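Accept cookies to see posts from accounts you may like. Manage choices

Well, I said I'd report back from the open day at Korkwood, so put the kettle on, because this may go on a bit. (Thread!)

We went on the Tuesday, my sister and I, on the slow bus through Ustton, and got there just in time for the 4 o'clock demonstration. They'd been expecting a quiet afternoon and had 43 names on the list by the time we signed in. Lovely welcome, very strong tea.

The part I'd come for was the robot arm that handles bread. I used to do Saturdays in a bakery when I was young, so I had opinions before I was through the door, I'll admit that freely.

What they've been teaching it is picking up baked things, all sorts of shapes, and the young man showing us round said they'd logged 1,376 picks since March. He was so pleased with that number, bless him, he told us twice.

It works with two long fingers with soft white tips, and for a bagel one tip goes through the hole and the other presses on the outside, so it's holding the ring between them. I'd have used my whole hand and a bit of apron!

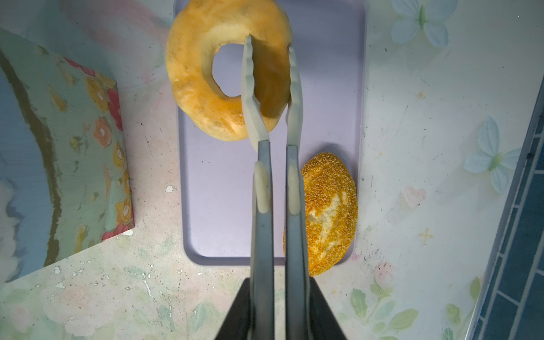

Ashraf Belhaj replied that he'd like to see it manage a croissant, as a bagel more or less comes with its own handle, and did anyone ask about crumbs?

Ashraf, somebody did ask! The answer was that flaky pastry is a good deal harder and they're working up to it. As for crumbs, they wipe the fingertips down between sessions, and I was told so very patiently by a lady with a cloth in her hand.

I asked whether it knows how hard to squeeze, and got a long and kind answer, of which I followed perhaps half. My sister followed the rest and explained it to me on the bus, with gestures.

Afterwards there was a talk in the Lefèvre room, 36 chairs and all of them taken, so we stood at the back by the radiator and were perfectly happy.

They're doing another one over at Visness once the evenings are lighter. I've put our names down already, and Ashraf, I've put yours down too, so don't make plans.

© All posts belong to their authors | Contact | Help | Back to top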